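Home Explore Notifications Messages Lists Profile More

Malcolm Ashworth
March 16, 2019

Doing the gutters on the back shed. Putting the whole job in one thread so I can find it again.
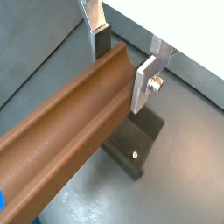 How much fall does a gutter need? I go with 1 in 500, so two millimetres for every metre of run. More won't hurt the flow, but it starts to look crooked against the fascia.

2/ The shed is the one behind the house at Ornotside. The old gutter was galvanised and had rusted through at both ends. I patched it in October with tape and the tape lasted one good storm.

3/ Went with brown this time. The trim on the house is brown and I didn't want to paint anything. White was cheaper by a few dollars a length.

4/ Roof edge measures 2,713 mm. I cut the gutter at 2,980, which gives me overhang at both ends, and then I'll trim it back once the brackets are up. You can take more off. Can't put it back on.

5/ Cutting: fine-tooth handsaw, mitre box if it fits, go slowly. Wrap a strip of masking tape around where the cut will be and mark your line on the tape. Clean the burrs off with a file or an old bit of sandpaper, inside and out. A rough end catches leaves.

6/ Scuffs. There are a few short pale ones in the trough and a light scratch a bit further along. Not bothered. They're on the inside and they'll be under leaf muck by winter. If it was the outside face I'd turn it to the wall side.

7/ Brackets. I'm using 5, with the end ones close in to the corners. Put the two end brackets up first, run a string line between them, then set the rest to the string. Check the string with a level before you drill anything.

8/ Teodoro Manalo asked if I'm gluing the joints. It's a single length so there are no joins in the run, only the stop end and the outlet. Both of those get sealed. Clean and dry first or the sealant won't grab.

9/ Leave a bit of room for the gutter to move where it sits in the brackets. Plastic grows in the heat. The last one I put up, on the chook house, was screwed down tight and it had a bow in it after the first hot week.

10/ Fascia was soft at the left corner. Cut out a hand's width and let in a new piece. Two coats of primer on the end grain. This took longer than everything else so far.

11/ Downpipe goes to the tank, same side as before. I kept the old pipe because there's nothing wrong with it. The colour doesn't match and I might paint it later.

12/ Someone asked about leaf mesh. I haven't bought any. The only tree near the shed is the neighbour's plum and I'm up the ladder in autumn anyway.

13/ Ladder on a board if the ground is soft. Mine was.

14/ Bought the sealant and screws at Kilura. They were out of the brown stop ends so I've got one on order. Until that turns up I can't test it with the hose.

15/ Teodoro is lending me his longer level for the brackets. Will add to this when the stop end gets here.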